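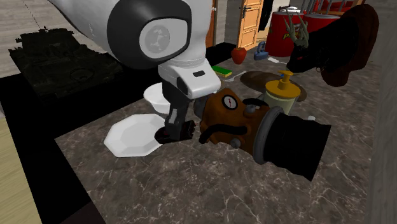 Render: countertop with octagonal plate and small white bowl.

Call for Singers: Plurnance Opera Workshop, Spring Production

The Plurnance Opera Workshop is accepting applications from singers for its spring production of Flonetti, a chamber opera by Rainer Tiedemann to an English text by Mareike Wendt. Staged performances take place in March at Rorton Hall. Enrollment in a music degree is not required. Students from any department, alumni, staff and singers from outside the university may apply on the same terms.

Roles to be cast

Two principal roles are open. All other principals have been assigned.

Flonetti, a clockmaker (tenor). Range C3 to B-flat4, with sustained writing between E4 and A4 in the second act. The part includes long unaccompanied passages, and secure intonation without keyboard support is necessary. Spoken dialogue is moderate in quantity.

The Widow Shek (mezzo-soprano). Range A3 to G5. Mostly syllabic text setting at fast tempos. Clear diction has priority over volume. The singer plays a short passage on hand bells during the final ensemble; instruction is given in rehearsal.

Both roles will have a cover. Covers attend all music rehearsals, sing one complete run in the hall and are listed in the program.

Chorus

The chorus has 20 places, divided as evenly among soprano, alto, tenor and bass as applications permit. The alto line drops to F3 in the market number, and applicants comfortable in that range should say so on the form. Tenor and bass parts divide. Chorus members are on stage for most of the first act and must be able to stand, kneel and climb a short ramp while singing. If any of these is a difficulty, note it on the form so that blocking can be planned accordingly.

Auditions

Prepare two contrasting selections from memory, one of them in English. Opera, oratorio, art song, operetta and musical theater are all acceptable. Chorus applicants may substitute a hymn or folk song for one of the selections. The panel may stop a selection early for reasons of time. Selections are followed by vocalization to determine range, a short sight-reading test and, for principal roles, a reading from the libretto.

A pianist is provided. Bring a clean copy of the music in the correct key, printed on both sides of the page and placed in a binder. Cuts must be marked. Recorded accompaniment cannot be used, and the pianist will not transpose at sight.

Recorded auditions are accepted from applicants living outside commuting distance. Each selection should be a single unedited take with the full upper body visible. Do not add reverberation or compression. A recording made on a phone is sufficient if the piano does not cover the voice.

The audition panel consists of Apinya Thaweesak (music director), Ruairí Mac Suibhne (stage director) and Timo Kasten (chorus preparation).

Rehearsals

Music rehearsals are held on weekday evenings, starting at 6:30 p.m. and ending by 9:30 p.m. Staging calls are issued by scene, and chorus members are called only for scenes in which they appear. Attendance at all rehearsals in Rorton Hall is mandatory for the full company, including covers. Known conflicts must be listed on the application form. Conflicts reported after casting may result in reassignment of the role.

Singers are expected to arrive at the first music rehearsal with notes and rhythms learned. Practice tracks are available for the chorus parts but not for the principal roles. The full score is off book by the first staging call.

Credit and payment

Enrolled students may register for ensemble credit. Principals who are not enrolled receive a fixed honorarium, paid after the last performance. Chorus positions are unpaid. Scores are lent without charge and must be returned with pencil markings erased. Costumes are supplied, except for shoes, which should be plain black with a non-marking sole.

How to apply

Complete the application form at the music office or on the workshop page. State voice type, roles of interest, whether a chorus or cover position would be accepted, and preferred audition times. Attach a one-page résumé. Prior stage experience should be listed if there is any, but chorus applicants are not ranked on it. A headshot is optional.

Audition times are assigned in the order in which forms are received. Results are sent by email to all applicants. Questions about the score should be directed to Apinya Thaweesak, and questions about scheduling or access to the hall to Timo Kasten, both through the music office.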